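Right, I've had three people send me the same cinnamon bun video since Friday, so let's do this in one go and then I can have my phone back.

It's the Flutico one. If you've been spared: a baking channel, white kitchen, very soft voice. The buns are called "two-hour cloud buns" and the secret ingredient, held back until well past the halfway mark, is a tub of ricotta.

First thing. Ricotta in dough isn't a secret. My aunt's church cookbook has a ricotta loaf in it and that book is held together with parcel tape. Cheese in bread has been going on for a while.

Second thing. "Two hours." I'd like to see the clock. The written recipe says 50 minutes for the first rise, then shape, then "until puffy", then bake, then "cool completely before icing". Puffy when? My kitchen in January is not a place where dough gets puffy on request.

I made them anyway. Of course I did. I had a tub of ricotta going off and a Monday with no plans.

Mixing at 10.15. The dough was soup. The recipe says "slightly tacky". I have hung wallpaper with drier stuff than this. I put in 50 g more flour and it finally came away from the bowl.

I suspect it's the ricotta. She doesn't say to drain it, and in the video it comes out of the tub in one stiff lump. Mine had a puddle on top. If your recipe depends on how wet a tub of cheese is, you might want to mention it somewhere.

First rise: 138 minutes before it doubled. I set a timer because I knew somebody would say I was exaggerating. So that's the two hours gone and I haven't rolled anything out yet.

"Put it somewhere warm" is the usual reply. It was on top of the boiler, with a tea towel over it. There is no warmer place in this flat that isn't the oven.

The filling is fine. Butter, brown sugar, cinnamon, salt. She brushes it with double cream before rolling, which I'll admit I liked. It keeps the sugar from all sliding out when you cut.

Cutting with thread is also fine, and also not a "hack". It's how a lot of people cut them. Use unflavoured floss if you've run out of thread. I say unflavoured from experience and I'd prefer not to go into it.
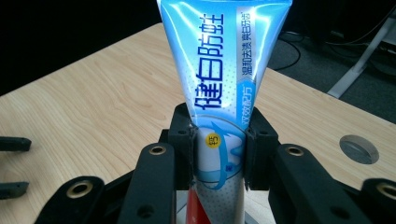 Start to finish, 258 minutes, and that's with me icing them while they were still warm. Over four hours for a two-hour bun. If a train did that you'd get your money back.

Were they nice? Yes, they were nice. Soft in the middle, a bit pale on top, good next to a cup of tea. I ate 2 standing up.

Were they better than ordinary ones? I don't think so. I make the recipe off the back of the Harms flour bag most months and I couldn't pick one from the other with my eyes shut. The ricotta ones might be a touch heavier. They definitely cost more.

"But they stay soft for days!" Right, well, that's the claim I was keenest to check. I'll let you know tomorrow. I'd point out that any bun stays soft for days if you put it in the microwave before filming it.

To everyone asking about the tin: it's an old Paten roasting tin, it has a dent in it, and it cost less than the ricotta. You do not need the "bun pan" linked under the video. It's a rectangle. You own a rectangle.

Someone's asked if the Drallow recipe is any better. Haven't tried it. It has mashed potato in it and a star rating from people who mostly write "can't wait to make this!", so I don't know what the stars are for.

Potato I do have some faith in, though. I made a potato loaf last July and it was still good on the fourth day. But it was July, and everything rises in July, so I'm not going to hang much on that.

If you do want to make the Flutico ones: drain the cheese in a sieve overnight, hold back some of the milk, give the first rise as long as it wants, and start before breakfast. Half the icing is plenty. The full amount is a swimming pool.

And please stop telling me to get a stand mixer. I've seen what they cost and I've seen the size of my worktop.

Next day, as promised. Bun from the tin, lid on overnight, no microwave. Edges firm, middle still soft. Same as the flour bag ones on day two, as far as I can tell. There's one left and I'll try it tomorrow if it gets that far.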